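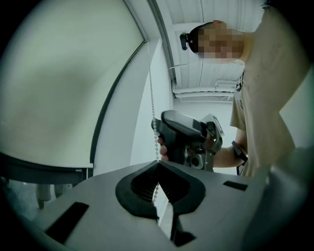
White corrugated ceiling panels in long parallel runs, seen from below.

Okham Corrugated Ceiling Panel, White
Supplied by Wasico Building Products

The Okham panel is a ceiling lining for workrooms, teaching rooms, stores and light industrial units. It is intended for buildings where a plain white ceiling is wanted over a large area and where a suspended tile grid would be unsuitable.

Panels are laid side by side with the corrugations running in one direction. The direction of lay should be agreed before an order is placed, as it determines the panel lengths and the position of the end trims. Where a room is to be divided later, customers are advised to tell us at the time of enquiry.

Specification

Product name: Okham Corrugated Ceiling Panel
Colour: white
Cover width: 648 mm
Length: cut to order
Pack quantity: 10 panels
Overlap: 2 corrugations at each side joint
Lead time: 34 working days from approval of the cutting list

Items supplied with each order

Ceiling panels, cut to the approved lengths
White end trims
Fixings with white caps
Fitting instructions and a copy of the cutting list

Light fittings, cable trays and access hatches are not included. Openings for these may be cut on site by the fitter. Cut edges should be finished with the trim supplied, and no opening should be made through a side joint.

Measuring

The customer is responsible for the room dimensions given on the order form. Measurements should be taken at ceiling height, at both ends of the room and at the middle. Older buildings are seldom square, and a difference found after cutting cannot be corrected without charge. Wasico can arrange a survey on request — please write to Subbarao Lobo in the surveys office, enclosing a sketch plan.

Care and cleaning

Dust should be removed with a soft brush, working along the corrugations. Marks may be wiped with a damp cloth and mild soap. Abrasive pads and solvent cleaners must not be used. A panel that has been dented or scratched can be replaced singly, provided that the neighbouring side joints have not been sealed.

Storage before fitting

Packs are to be kept flat, under cover and clear of the floor. They should not be stacked more than 2 high. Any damage must be noted on the delivery slip and reported to the Cetby depot before the panels are fitted.

Ordering

Orders are accepted in full packs. Single replacement panels are available to existing customers, who should quote the number printed on their original cutting list. Enquiries about prices and delivery should be addressed to Soon-im Ha, Sales Office, Wasico, Cetby.

Product sheet revised 29/05/2018. The Cetby depot will be closed for stocktaking during the first week of June.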